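Reading time: 3 min

Okay, I've been meaning to write this one down since August, so get yourself a drink. It's about going-away presents, and how I've come around to thinking that most of us (me very much included!) make them too big.

When you hear a friend is moving, the first thing you want to do is buy them something large. A lamp. A framed print. One of those blankets with the map of the town on it. You want the size of the thing to match how sad you are, and I completely understand that, I've bought the blanket.

But then you help somebody load a car, as I did this summer when my next-door friend left Birkgate for Umley, 709 miles door to door, and you see where the big presents end up. They ride on somebody's lap, or they get left with a sister "until we're settled."

She had 2 house plants and a mirror wedged behind the driver's seat before we'd even started on the kitchen. And still people kept walking up the driveway with armfuls! Lovely people. I wanted to hug them and also turn them around and send them home.

What she talked about on the phone afterward was a paper sack of rolls from Berrada, the bakery on our corner, with a note stapled to it. She ate the rolls before the first gas stop and the note is on her new refrigerator.

So that's my rule now, or I'm trying to make it my rule. Something they can finish on the way, plus something written that weighs nothing at all.

Candy is wonderful for this. It doesn't mind a hot car too much if you stay away from chocolate, it gets shared with whoever is in the passenger seat, and a hard candy gives you something to do on those long flat stretches where the radio goes to static.

And I do like a cheerful bag. A plain brown one is fine, but a going-away is a gloomy enough business already, so give me swirls, give me pink, give me flowers and a few kind words on the front.

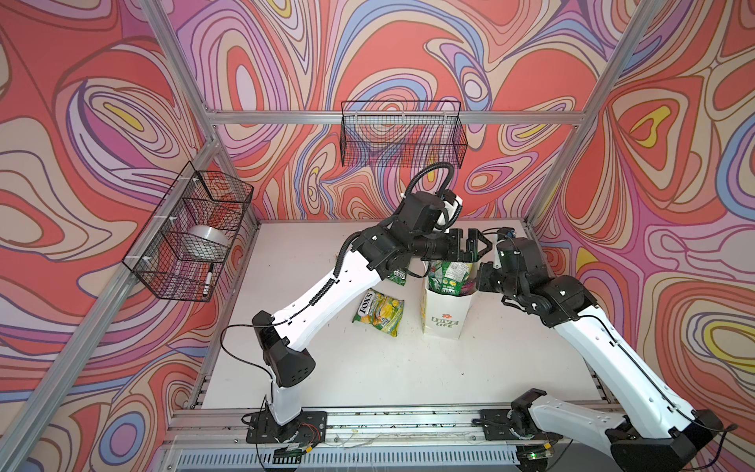
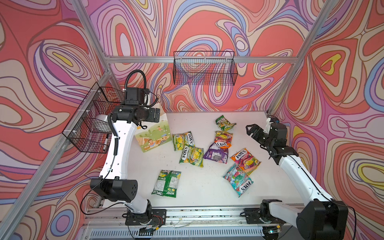 A bag with "GOOD LUCK" on it, and then some candy, Spring Tea and Fox's Fruits among it:
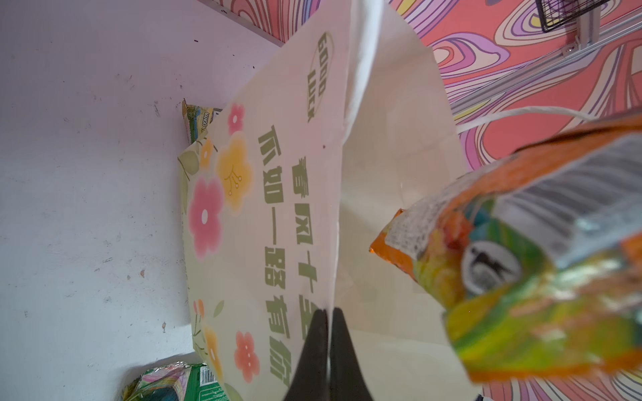
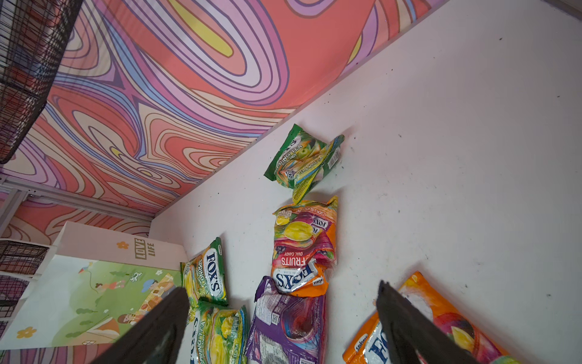
Now, the note. I get asked about the note more than anything, and I think people freeze up because they feel they have to sum up an entire friendship on a card the size of a playing card. You don't! Please don't try. I've tried and I ended up crying on it and starting over.

Write down one small thing you remember. I wrote about the night our power was out and she came over with a flashlight and a pot of soup, and we played rummy until almost midnight with half the deck missing its corners. I think it took four sentences.

If you're signing as a group, say from an office or a church choir, get everybody a slip of paper of their own. When a card goes around a room, the first person writes something real and then everyone underneath writes "what she said!" and I've been guilty of that more times than I'd care to admit.

My old office at Uvum used to do an envelope collection, and we'd usually get to $100 or so, and then two of us would spend a whole lunch hour wandering a department store with no idea what to buy. These days I'd put the money straight in the card. Moving is expensive, and the person knows whether they need a shower curtain or a tank of gas.

One more thing and then I'll let you go. Give it early. I used to save my present for the very last minute in the driveway because I liked the drama of it, and it's the worst possible time. They're hot, they're hunting for the cat, the keys are missing. The evening before is so much nicer, when everyone's sitting on the floor eating pizza off the lid of the box.

And call them the second week. Everyone calls the first week. The second week is when the boxes are still there and the phone goes quiet, and I've had some of my longest and best talks with people right about then.

She's coming back to visit for Thanksgiving, by the way, and has already put in her order for rolls.

Last updated: 9/17/18

Contact | Copyright, all rights reserved | Back to top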